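Search this site Search Go

About Us – Orkora Folk Dance School

We teach folk dance to anyone who wants to learn it, and we have a wonderful time doing it.
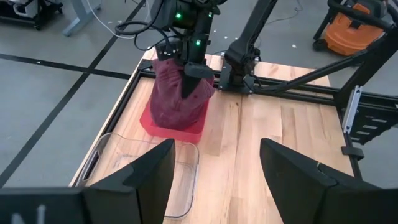
Orkora began as a Tuesday-style drop-in class (the kind where you turn up in socks and hope for the best) and grew into a proper school with a beginners' program, a youth group, a live band and far too many shoes in the hallway. We still love beginners most of all! If you can walk and clap, you can learn a line dance in one evening, and by the third week you'll be humming the tune at the grocery store.

Our dances come mostly from the Balkans, Anatolia and the Black Sea coast, with a few from Hungary because our first teachers couldn't stop dancing them. We start every term with simple circle dances, then move on to the uneven rhythms, the sevens and elevens that feel impossible until your feet suddenly get them. We call the steps in plain English, and we play everything slowly before we play it fast.

The school has two halls. Gustach is the big one upstairs, with the sprung floor and the good speakers. Joreo is the smaller room by the side door, used for children's classes and for anyone who wants to go over a tricky step before the main class. Both were named after old favorites in our dance list, and yes, new students mix them up all the time.

Music matters to us as much as footwork. Our house band, Kılıçarslan, plays for the end-of-term parties and for our summer week in July, when we dance outdoors until it's too dark to see each other's feet. The music library now holds 2,288 recordings, and members can borrow from it whenever the office is open. We also keep 187 costumes, most of them sewn or mended by members over the years. If you're handy with a needle, come and say hello – there is always a hem that needs doing.

We have 355 members at the moment, the youngest in kindergarten and the oldest well past retirement. Many come alone. You don't need a partner, special clothes or any experience. Wear soft shoes, bring some water, and get here ten minutes early for your first class so we can show you around. Your first evening is free, and after that you can pay by class or by term.

Comments

dancingfeet_m: Went to my first class last month and could barely walk the next day. Already signed up for the full term!!

Rowan's mom: Is the children's class still in Joreo? We went upstairs by mistake last time.

tapan_fan: Please put the band's party set in the library, the fast one in eleven especially.

Posted 11/03/2023: Do you have parking, or is it street only?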